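## 4. Recording two-hand cloth episodes

This section explains how to record the bed tasks of the Babaei cloth set with two hand-held grippers. Read section 3 (pairing and clock check) before you start. If the pairing light is not steady, the episodes can be saved but they cannot be aligned later.

### 4.1 Prepare the bed

1. Place the ring light on the back part of the bed, close to the wall. Keep the same position for the whole session.
2. Lay out the bedding. Patterned and plain fabrics can be mixed.
3. Put the cloth for the first episode on top, within reach of both grippers.
4. Open Sikex on the recording computer and choose the profile "bed_soft".

**Note:** The profile sets a limit of 39 seconds for one episode. In the pilot at Bustbridge we used a longer limit, and many episodes ended with idle time which the training did not need.

### 4.2 Grasp and lift

1. Start the recording and hold both grippers still until you hear the second beep.
2. Bring the first gripper over the cloth with the jaws open.
3. Close the jaws on a single fold. Do not take the fabric below it.
4. Lift slowly until the fold is clear of the bedding.
5. Bring the second gripper in from the side, toward a free edge or a corner.
6. Complete the task named on the task card, open both jaws, and stop the recording.

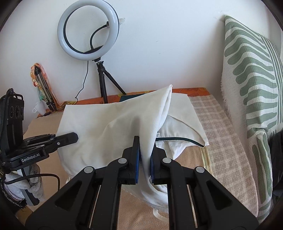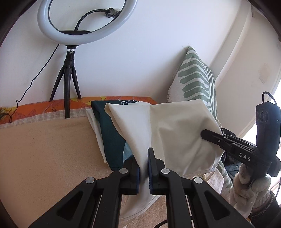 *Figure 6. Pale cloth held up between the jaws of one gripper, with the second gripper at the side.*

**Caution:** Keep your fingers away from the pivots when the jaws close. Check also that the cable of each gripper has enough free length — a pulled cable can disturb the clock, and the error is not shown on the screen.

### 4.3 Vary the start state

The policy learns the start state too easily if it is always the same. After every episode, drop the cloth again from a different side. After 200 episodes, change the cloth.

In our tests with the Tokia policy, 100 episodes with varied starts gave better grasps than 1,000 episodes where the cloth was always laid flat. We measured only the first grasp. For the full folding task we have no such comparison yet.

### 4.4 Mark the episode

1. Press **K** to keep the episode or **R** to reject it.
2. Reject it if the cloth slipped out of the jaws before the lift was finished.
3. Keep it if the first grasp missed but you corrected it in the same episode. Add the tag "regrasp".

**Note:** Rejected episodes stay on the disk until you run the clean-up command (see section 7.2).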